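Print | E-mail

Speaker notes – "Packing a Kitchen for a Move," Kusby library, August 25, 2020

Say hi, thank Garba Isah for the room. Then straight into my Brendmont move – over 94 boxes, and I labeled maybe half of them (pause for groans!).

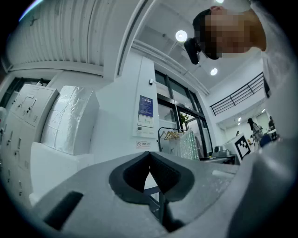 Slide 2: metal table leg, down near the floor.

Table legs get scratched first, so wrap them before you touch a single plate. Old towels are fine. Plates go on edge, never flat – I learned that one in July with my aunt's good set. 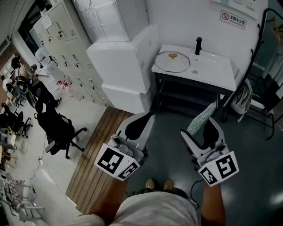
Glasses next, stems up, socks inside. Then take questions.

Print this page | E-mail to a friend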